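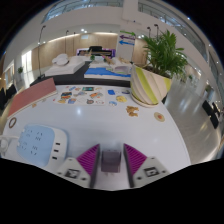
4.2 Limits of the reflux evidence

Figure 3. Setup on the white table, with the small dark box and the power strip.

The Roltstead survey is often cited as proof that late meals cause reflux. We doubt it. Of 3,207 adults contacted, only 1,745 sent back the form, and people with heartburn may have been keener to reply. Symptoms were self-reported – no scope, no acid test. The Burken clinic followed 355 patients but lost 33 by September, and its report does not say how they fared.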